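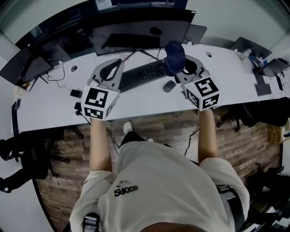 Bench Technician, Hand-Held Grippers
Pondeo – Ulter site
Full time, on site
Reports to: Atif Zaidi, station lead

Pondeo is hiring a bench technician to set up, calibrate and repair the Zakuletti hand-held grippers used at our recording desks. Operators work with a gripper in each hand and handle everyday items such as cloth, cables and small parts. The recorded motion is later replayed on two-arm robot cells, so a loose marker or a worn pad on the hand-held side shows up as a position error on the robot side.

The technician owns the condition of the grippers from the time they leave the desk until they are signed back out. Operating the grippers for recording is not part of the job, but you will need to run short check tasks with them.

Routine work

Inspect each pair at the end of the shift. Open and close the jaws through full travel and note any drag, side play or uneven return.
Check the marker cube for movement on its mount. Marker faces must be flat, clean and free of scratches that cross the black and white pattern. Replace the whole cube if one face is damaged; single faces are not re-glued.
Replace finger pads at 2000 cycles or at the first tear in the mesh, whichever comes first. Pads are changed in pairs.
Clean the camera lens with the supplied wipes only. No solvent on the housing.
Re-run the camera calibration after any impact, lens change or cube replacement. Use 200 board views per camera. A set that fails is repeated from the start.
Inspect cables at both ends for strain and log the cable number if one is swapped.
Enter all work in Pirzada, our service log, before the gripper goes back on the rack.

Repair work

Most repairs are jaw linkages, stripped inserts in printed parts and broken connectors. Spare housings are printed in house. You will fit the inserts, trim the parts and match the jaw opening to the reference gauge. Electronics repair is limited to connectors and board swaps; failed boards go back to the supplier.
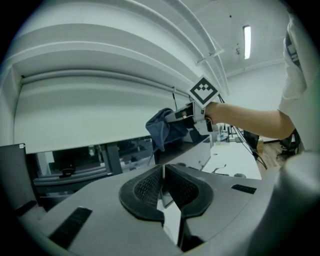 ULTER, 17/05/2022

Changes to this posting

The pad check now includes a cloth test. The technician closes the jaws on the corner of a folded cloth, lifts it clear of the desk and holds it with the arm extended. The cloth must not creep out of the jaws during the hold. Repeat 3 times per gripper, left and right logged separately. Pads that pass on rigid parts and fail on cloth are usually worn at the tip, where the diamond texture goes smooth first.

During the same test the second gripper is held facing the first, and the camera feed is watched for marker dropouts. Glare from ceiling lights is a common cause. Turn the marker through its normal working angles before you decide that the cube or the camera is at fault. If the dropout follows the cube to another gripper, replace the cube. If it stays with the camera, check focus and exposure, then recalibrate.

Requirements

Two years of bench work on small mechanical or electromechanical assemblies.
Comfortable with hand tools, calipers, heat-set inserts and basic soldering.
Able to follow a written procedure and to write one that another technician can follow.
Able to run scripts from a command line and read an error log. Programming is not required.

Useful but not required: camera calibration, fiducial markers, upkeep of 3D printers, work on robot end effectors.

Terms

The position is permanent after a trial period that ends in February. Day shift, no on-call duty. A one-time tool allowance of $2000 is paid with the first paycheck, and the tools stay with you.

How to apply

Send a resume and one page describing a repair you carried out: the fault, how you found it, what you replaced and how you checked the result. Drawings or log extracts may be attached. Mark the application "Bench Technician, Ulter" and address it to Atif Zaidi. Selected applicants will be asked to do a paid half-day bench test, consisting of one pad change, one cube replacement and one full calibration.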